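Ottilie Hofstetter bakes her pear bread in the village oven at Trulten, and she starts at three in the morning. I got there at five, which she thought was very funny!

The oven is 197 years old and takes 87 loaves at a time, packed in so tightly that you wonder how any of them brown. They do - beautifully - and the smell reaches you well before the square does. Dried pears, walnuts, a good splash of kirsch, and a dough so thin you can nearly see the filling through it.

Her neighbour Johanna Stöckli swears by figs as well. The two of them have argued over this for years, and I ate a great deal on both sides (figs, since you ask).

## Keeping it

Wrapped in a cloth, a loaf gets better for a fortnight. Slice it thin, butter it thickly and have it with a strong mountain cheese. I brought four home from Trulten and was down to one by the weekend.
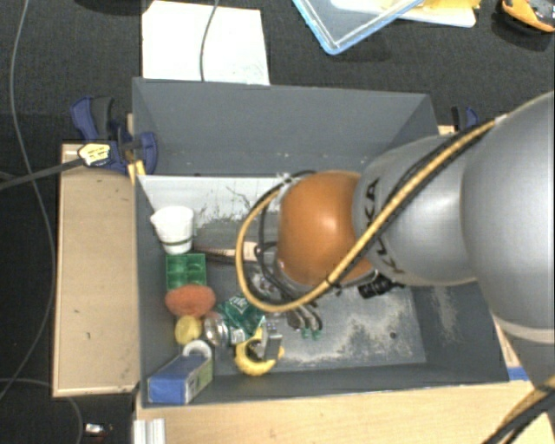
## Getting there

Take the bus from Divar to the last stop, then walk up past the Kälin farm. Baking days run until the end of June, and the bread is usually gone by ten.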